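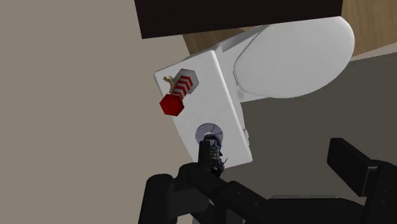 The Clustside is a clear eye shield for the days and weeks after an operation on the eyelid, the tear gland or the skin close to the eye. It covers one eye, stays put overnight and lets you see through it, so you don't go about the house with half your view missing. Anyone who has worn a solid patch will know how odd distances get with one eye covered. You reach for a round chrome flush button on a white tank and land to the left of it, or you pour tea beside the cup. With a clear shield the covered eye can still do its share, if your surgeon is happy for it to be open, and I can't tell you how pleased people are about that on the first morning home!

The shell is a single moulded dome with a soft rim. It rests on the brow bone and the cheek and keeps well away from the lashes, with room underneath for a swollen lid or a thin dressing. We spent a very long time on that rim. Ctibor Sýkora, who made the first shells in our Illton workshop, wanted it wide enough to spread the weight over the whole socket edge, and he kept going back to the bench until it sat nicely on faces with deep-set eyes as well as shallow ones. It's lovely to handle now, a bit like the edge of a good swimming goggle but much softer.

The strap

One strap, worn at a slant, over the ear on the good side and under the ear on the treated side. There is no buckle at the back of the head, so you can lie on it. If you have stitches running towards the temple, use the paper tape tabs in place of the strap (they come in the same box, and the nurse can show you where to stick them).

Sizes

Regular suits most adults. The Lo has a flatter dome and sits closer to the face, which makes it the one to try if you wear glasses over the top. Both come as left or right, and the side is marked on the rim with a raised letter you can feel with a fingertip. Please check the side before you order. We do swap them, but only with the inner bag still sealed.

Cleaning

Wash the shell in warm water with a little plain soap, rinse it well and let it dry in the air on a clean tissue. Don't use spirit wipes, they cloud the dome. The strap can be washed by hand at 30 degrees. Each shield is for one person only and shouldn't be passed on afterwards, however good it still looks.

Before you wear it

Ask your eye team how long to keep the shield on and whether it should be worn by day, by night or both. It keeps fingers, pillows and bumps away from the eye. It won't treat anything, and it isn't a safety goggle for work or sport. Ring your clinic straight away if your sight drops, the pain gets worse, the eye begins to bulge or you start seeing double.

For clinics

Radoslava Štěpánek looks after ward orders and is very happy to send a fitting set, with both sizes for both sides, so patients can try one before their operation. Clinic packs hold 10 shields of one size and side. Orders in by noon on Wednesday go out the same week.

In the box

1 shield, left or right
2 straps
Paper tape tabs
Drawstring bag
Large-print leaflet

Details

Width across the rim, Regular: 8 cm
Dome depth, Regular: 27 mm
Shell: clear, no tint
Rim and strap: made without latex
Storage: dry, out of direct sun

Also from the same bench: the Urna, a small upright stand that holds a drop bottle and a shield side by side. New stock due in October.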